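Call for participants – Sedgwick household food waste study

Lerer Research is recruiting 180 households in the Sedgwick and Cadon council areas for a study of how kitchen scraps are stored, sorted and put out for collection. Recruitment closes at the end of May, or earlier if all places are filled.

Participating households will weigh their food scraps once a day for 6 weeks and enter the figure in a paper or online log. A bench-top scale, a 7-litre caddy and compostable liners are supplied. Daily entries take less than five minutes. Vegetable trimmings, cobs, peelings, bones and plate scrapings are all in scope; garden waste and liquids are not.

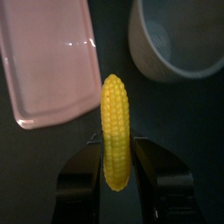

To be eligible, you must:

- be 18 or over and the person who does most of the cooking at your address
- have a kerbside organics bin in your own name or shared with no more than one other dwelling
- expect to be home for at least five nights of each study week

Households of any size may apply, including those with children. Renters are welcome. Home composters are eligible but will be analysed as a separate group.

Each household that completes the log receives a $40 grocery voucher. The scale may be kept. Partial logs of four weeks or more are paid at half that rate.

Records are stored under a household number and held for five years. Addresses are used only for delivery and are deleted after the final weigh-in.

To apply, complete the short form at the Dasum Street library desk or request one by post – Lerer Research, PO Box 2000, Sedgwick. Applicants will be told the outcome within ten working days.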